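4.2 Water bottles left on shared desks

The clearing study covered the open desks on one floor of the Menano building, where staff and visiting students sit wherever there is room. Of everything we logged at the end of the day, single-use water bottles made up the largest group by a wide margin. Over the study period 696 bottles were collected from desks, window ledges and the floor beside chairs. Cups, food wrappers and cans are treated in Section 4.3.

Each bottle was sorted on two points: how much water was left in it, and what shape the wall was in. We chose wall shape as a second measure after the pilot round in May, when the people doing the clearing told us that it affected their work more than the weight did. A bottle with a firm wall can be stood in a crate next to others and carried without trouble. A thin bottle that has been squeezed leans against its neighbors, and a crate full of them holds fewer than it should. Crates in this study were the standard Lollusen type already in use in the building, and we made no changes to them.

We used six grades for wall shape, from smooth (grade 1) to fully flattened (grade 6). Grades 1 and 6 were easy to assign. The middle grades gave more trouble, mostly because a bottle can be heavily creased near the top and still keep its round shape lower down under the label. When the two halves of a bottle differed, we recorded the higher grade and added a note. Two raters graded every bottle separately. Where they did not agree, the bottle was looked at again by both and a single grade was written down.

Clear bottles caused a further problem. Creases in thin plastic throw bright streaks and curved lines that are easy to mistake for deeper dents, especially under the ceiling lights on the north side of the floor. In the Mackay set, which was graded under a desk lamp in a side room, the raters disagreed less often. We therefore moved the rest of the grading to the same side room. Bottles graded before the move were not graded a second time, and this should be kept in mind when the early results are read against the later ones.

Labels were recorded by brand where the name could be made out. In many cases it could be read only in part, as the name ran around the curve of the bottle or the label had wrinkled along with the wall. Color helped here. A broad band or a familiar logo was often enough to place a bottle when some of the characters were hidden. Figure 2 gives one case of a marked wall with a label that can still be identified.

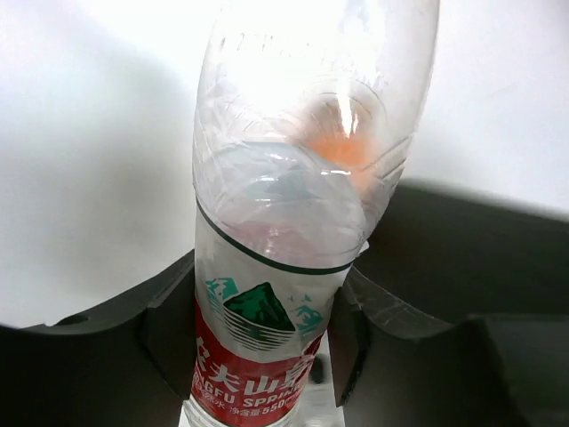
Figure 2. Clear water bottle with a creased and dented wall. The mountain logo and the red band with the name 农夫山泉 remain readable, although the first and last characters are partly hidden.

Bottles of this kind were assigned by brand without further checks. If neither the name nor the logo could be made out, the bottle was entered as "unmarked" and left out of the brand counts, but it was kept in the counts for wall shape and remaining water.

Caps were logged separately. A cap in place keeps what is left in the bottle from running out into the crate, and the clearing staff asked for it to be noted. Cap color was written down as well, following the form used in the earlier Vosach survey, so that the two sets of records could be compared. We do not use cap color in the analysis below.

Remaining water was judged by eye against a printed scale held next to the bottle. The scale assumes a regular shape and is less reliable for grades 4 and above, where a squeezed wall pushes the water line up. For those grades the contents were poured into a measuring jug and the amount read from its side.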